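Para: lista-dobra-embalagem
Assunto: Re: [dobra] Camisetas infantis de manga curta: frente para cima ou para baixo?

Em setembro de 2019, foi escrito nesta lista:

> Recebemos da Mastex o lote 2595, camisetas infantis lisas, manga curta, gola careca. A ficha de acabamento manda estender a peça com a frente para cima antes de dobrar. A ficha antiga, a 983, mandava o contrário. Alguém sabe qual das duas vale para tamanhos pequenos? E a bainha: alinhar pela borda da mesa ou pela gola?

Respondo por partes.

1. Frente para cima ou para baixo. As duas fichas são compatíveis, mas descrevem dobras diferentes. A 983 é da dobra em envelope: peça com a frente para baixo, laterais trazidas para o centro das costas, bainha levada até a gola, peça virada no fim. O resultado mostra a gola inteira e serve para saco transparente. A ficha do lote 2595 é da dobra ao meio no sentido do comprimento, manga sobre manga, e foi pensada para caixa. Se o destino é o saco Bollmont, usem a 983.

2. Alinhamento. Pela gola. A bainha de peça pequena raramente sai reta da costura, e quem alinha por ela acaba com a gola torta, que é o que o cliente vê. Marco o centro da gola, estendo as mangas para os lados e só então aliso o corpo, do centro para fora. Uma manga que pareça mais comprida que a outra quase sempre está só mal esticada; convém puxar pela costura do ombro, nunca pelo punho.

3. Vincos. Vinco horizontal fraco no tronco, herdado da caixa do fornecedor, não precisa de ferro. Alisar com a mão basta. Vinco na diagonal, sim, porque cruza a linha de dobra e reaparece na face visível.

4. Superfície. Mesa branca fosca, de preferência. A sujeira escura aparece antes de passar para a malha — em peça clara isso decide se ela vai para a caixa ou para a lavagem. Passo um pano seco na mesa a cada troca de lote, e de novo quando noto qualquer fragmento perto da bainha.

5. Gabarito. O da Aigner é largo demais para infantil; com peça pequena as laterais não chegam a se encontrar. Uso um recorte de papelão com 8 cm a menos na largura.

Na primeira foto, camiseta com a frente para cima; na segunda, a borda de um tecido verde-menta e fragmentos pretos na mesa; na terceira, camiseta com a frente para baixo, como pede a 983.
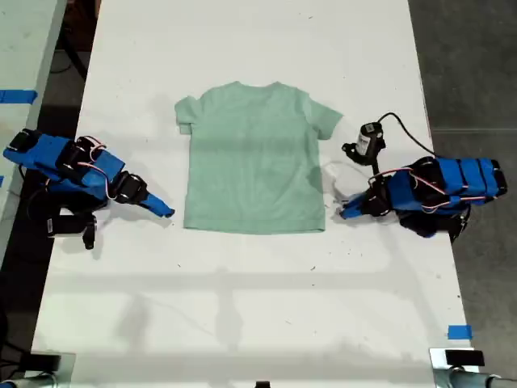
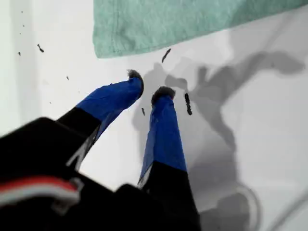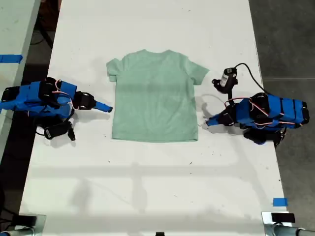 Resposta enviada à lista:

De acordo com os itens 1 e 2. No item 5, discordo do papelão: a borda amolece e a largura começa a variar ao longo do lote. Aqui na Rarkotness cortamos o gabarito em chapa plástica de 2 mm, com os cantos arredondados para não puxar fio. Quanto à manga, falta dizer se ela é dobrada antes ou depois da lateral. Na nossa cópia da 983 essa linha está ilegível. Se alguém tiver a revisão de março, peço que mande para a lista.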